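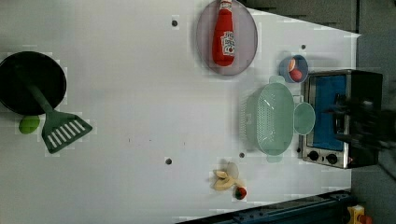 Do children need a play kitchen with a lot of pieces in it? A frying pan, something to stir with and a few things to eat will carry most of them a long way, and the rest is bought for the grown-ups.

I say this as someone who has bought the rest. The Skalletti starter box had 25 pieces. Then came the Sorrentino pantry set at Christmas, and by February our play kitchen held more food than the real one. Gumaro Barrera, who sells used toys two streets over, tells me the big sets come back to him nearly complete. He takes that as a sign of quality. I take it as a sign that they sat in a bin.

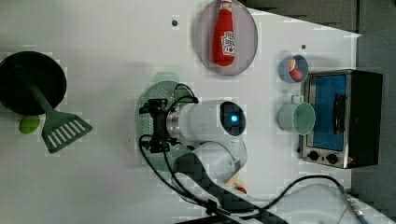 My quarrel is with the word "realistic," which the catalogs now attach to everything. Pornell uses it for a sink with no water. Realistic how? A spatula with slots in its head is a fine thing, and a green one lying across a black frying pan looks ready for work. But a ketchup bottle laid on a plate as if it were dinner is the sort of arrangement only a child would come up with, and I would sooner have that than a perfect little roast. The catalog wants the roast. It also wants the toast, the toast rack and the tiny jar of jam, sold separately.

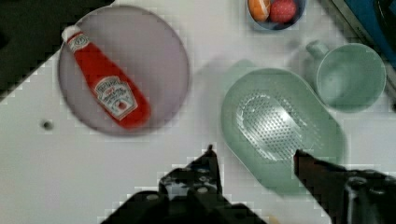

And sold separately is where the money goes. The Esia kitchen comes in two sizes, and the larger one adds a second shelf so you have somewhere to put what you'll be buying next. The brochure says this encourages sorting. Maybe. My daughter sorts by throwing what she doesn't want behind the couch.

People will tell me that more pieces mean more stories. I'd like to see some proof. What I see at my house is a long stretch of setting up, a short argument over who gets the pan, and then everybody wanders off. With fewer pieces the setting up is shorter and the argument is the same.

So keep the pan. Keep the fruit, which gets used for everything, including as a telephone. I'd think hard before paying for the jam.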